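4. Supply side effects: small device makers and distributors

Figure 1. Grille and slotted vent in a white housing.

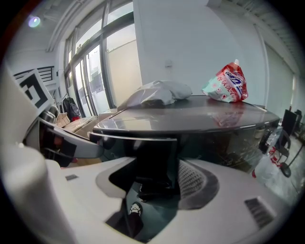 4.1 Data and sample

We used order records from four firms (Bitness, Firnix, Kvam and Hastine), all of them selling small electrical goods and spare parts into pharmacies, clinics and home care. Total of 2,105 orders. Cancelled orders kept in, test orders removed. Records were pulled on 8/8/23 and not refreshed after that, so anything corrected by the firms later isn't in here.

Each order has a date placed, a date shipped, a port of entry and a unit price. Kvam does not record port of entry. For Kvam we used the warehouse that received the goods, a weaker measure, see 4.4. Interviews with purchasing staff were done by Ea Bach, by phone, notes only, no recordings.

4.2 Lead times

Lead times went up at all four firms once the border rules changed. Not at the same speed. Bitness had stock on hand and hardly felt it for the first stretch. Firnix buys to order and was hit right away. The longest wait in the sample was 9 months, a Firnix order for fan parts that was split over several shipments, the last one arriving in September.

Split shipments are a problem for the measure. We count an order as filled when the last piece arrives. Counting from the first piece gives shorter waits but the ranking of the firms stays the same.

Air freight was used more at Hastine than anywhere else. Staff there said it was a choice made order by order, no written policy. Cost of it was partly passed on, partly absorbed, and we could not seperate the two from the records.

4.3 Prices and order size

Buyers ordered bigger. Minimum lots of 1,000 units show up in the Hastine records where smaller lots had been normal, and smaller pharmacies dropped out or joined up to buy together. Joint orders are logged under one buyer name, so the number of buyers looks lower than it was.

Unit prices rose most for plastic housings and small motors. Labels and packaging rose too, less so. Two of the firms, Bitness and Kvam, had fixed price contracts in place and kept to them until renewal. After renewal their prices caught up quickly with the other two.

Demand for pharmacy goods was high over the same period, which makes it hard to say how much of the price change came from borders and how much from buyers wanting more. We did not try to model this. The interviews lean toward supply, but the people interviewed were all on the purchasing side and would would see it that way.

4.4 Limits

Four firms is a small sample and they were picked by access. None of them closed during the period, so firms that failed are missing altogether. The Kvam warehouse measure likely blurs the port results, and we ran them again without Kvam. Same direction, wider spread.

Exchange rates not adjusted for. Orders in foreign currency were converted at the rate on the day of the order, as the firms do in their own books. Labour shortages at the warehouses came up in several calls but there is nothing in the order data to check that against. Left for section 5.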